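Single-person staffing at Lougher – crossing procedure

pointswork_19
Posts: 1,176

Does anyone have the current working instructions for Lougher station after the staffing change? My copy still shows two people on the early turn, one in the ticket office and one on the platform. Since August the early turn has been one person covering both, and I would like to know how the barrow crossing is being worked when the Tullis train is in the loop.

Tullis_Loop

The instruction was reissued. The person on duty closes the ticket window ten minutes before the booked arrival, goes to the platform, takes the release for the crossing from the Sutby signaller by phone, and hands it back once the train has left. The window stays shut for about twenty minutes per train.

On the early turn that means the window is closed longer than it is open.

mgrade

Not quite. There are three trains before 9:00 and one of them doesn't use the loop, so no release is needed. Two closures of 20 minutes each is 40 minutes out of a three-hour turn.

Tullis_Loop

The one that doesn't use the loop still needs someone on the platform for dispatch, because the curve hides the last two doors from the driver. So it's three closures. You are right that it comes to an hour and I overstated it.

S. Prothero

I worked Lougher for six years and now do relief at Sutby. A few corrections.

The release is not given by phone at Lougher. There is a plunger in the cabinet at the Tullis end, and the phone call only confirms that the crossing is clear before the signaller restores the route. If the plunger fails you go to phone working, and that has its own form. I think Tullis_Loop is describing the failure procedure.

The walk from the ticket office to the cabinet is over 100 yards. With a second person that didn't matter. With one, you either leave the window early or you keep the Tullis train standing at the signal.

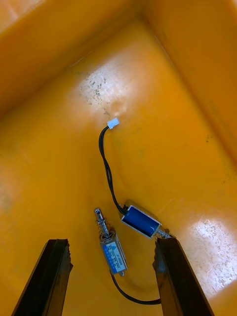
The cash also has to be locked away each time the window closes, and the till signed off and on again. On the Umo ticket machines a sign-on takes two to three minutes if the line is slow, and I have never seen that time included in any roster study for this branch.

mgrade

Is the Umo sign-on needed for every closure? At our place we use the pause key and the till stays with the same clerk.

S. Prothero

Pause is allowed if the machine stays in your sight. From the platform it doesn't.

pointswork_19

Thank you, that answers the crossing question. Does the reissued sheet mention the plunger or does it assume phone working throughout?

S. Prothero

It mentions both – plunger in section 4, phone working in the appendix. The diagram is the old one and still shows the cabinet on the wrong side of the path.

railhead_dan

I will be the one to say it. The branch carries very few passengers before 9:00 and most of them have passes. Two staff on that turn was hard to defend. Move the cabinet closer to the office and most of the problem goes away.

Tullis_Loop

Moving the cabinet means new cable, a change to the signaling plan and a test possession. The cost of that against one early turn is not obvious. Snædís Østergaard's paper on the Sutby resignaling had a section on relocating ground equipment and the cable work was the largest item by a good margin.

railhead_dan

That paper covered a full resignaling. One cabinet on an existing route is a smaller job.

Tullis_Loop

Smaller, yes. The testing is much the same.

S. Prothero

There is a spare pair in the cable as far as the waiting room. I don't know what condition it's in. It was last used for the old platform bell.

pointswork_19

If anyone has a scan of section 4, please send me a message. I will correct the diagram on the branch page and mark the cabinet position as reported by staff until I can check it on site.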